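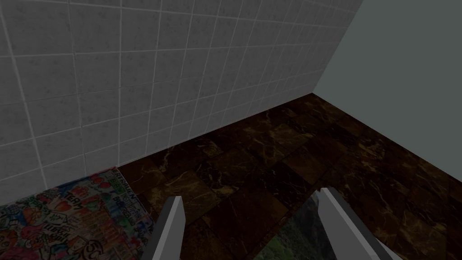

Skunham Walking Group, minutes, Fri 15 November

I took the notes again, so blame me for the spelling. We started late because the urn wouldn't heat.

January walk: I'd put us down for the Natance loop, 4 miles, flat most of the way. Everybody liked it except for the stile by the pumping station, which is still broken. I'll write to the county — second letter this year!

Bus to Orberg: the quote came in at $80 and we said yes. Pay me by the end of the month, please.
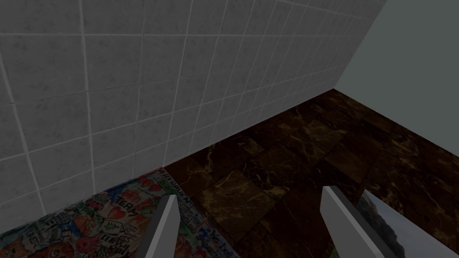 One member asked if the bus could stop in Nic Giolla on the way back, as two people live out that way and it would save them a long drive home. Agreed, if the driver's fine with it.

Dogs: talked about for ages, no decision. Back on the list for next time.

3 comments
2 shares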